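Zisach Publishes Its Pad Change Routine for Hand-Held Grippers, Having Run Out of Other Things to Blame

Zisach, which builds and looks after hand-held grippers used to record manual work for robot training, has released the maintenance routine its own crew follows. It covers pad changes, screw checks and finger alignment on the company's two-gripper kits, and it is free to anyone who wants it, including competitors, who presumably have the same problems and better manners about them.

The routine grew out of a review of 1,461 service notes written by the people who use the grippers every day. Most of the notes had nothing to do with electronics. They concerned pads that had gone shiny, pads that had crept sideways, and screws tightened by someone with strong feelings.

"We spent most of a spring looking for a software fault," said Liya Hadgu, who runs gripper service at Zisach. "Then Lensa wiped the pads with a damp cloth and the fault went away. I would like to say we were gracious about it."

Under the new routine, pads are wiped before each session and inspected after every 200 grasps. At 700 grasps they come off, whatever they look like. Both pads on a gripper are changed together, as a fresh pad facing a worn one tends to roll a thin object instead of holding it.

The final check is done with thin wooden sticks on an ordinary table. Zisach owns a very good calibration block, and it remains very good at being a calibration block. A stick is less forgiving. If the fingers meet unevenly, it will twist, and the operator will see it twist.
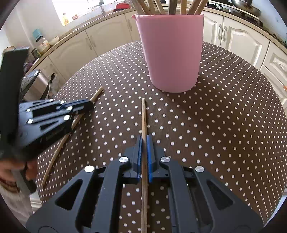 GROTEL, July – The stick check is carried out at normal working speed, with one gripper in each hand. The operator closes the pads on a stick, lifts it, holds it level and puts it down again, then repeats the whole thing until 6 lifts in a row come out clean. A failed lift sends the count back to zero. This rule was unpopular in trials and has been kept.

Screws get their own page. They are to be snugged by hand with the short driver supplied in the Tider service pouch, and never with a power tool. The earlier guide said "avoid power tools where possible," and many people found that it was not possible.

"A screw by the finger joint should let the finger swing freely and do nothing else," said Lensa Gebremichael, the technician who wrote the page. "If you can hear the finger move, it's too loose. If your thumb hurts by lunch, it's too tight. I had a chart for this, but people read the thumb part and stop."

The routine also asks crews to service both grippers in a kit on the same day and to log them on one card. Kits whose left and right grippers have led separate lives are harder to trust, and the recordings show it.

Tefera, the parts supplier for the kits, will stock pads in matched pairs only. Single pads will no longer be sold, a decision Zisach requested and expects to hear about.

The routine can be had from the Zisach service desk, as can the old one, for anyone who misses it. The desk answers until 4 p.m. and is run by Hadgu, who asks that callers wipe the pads first.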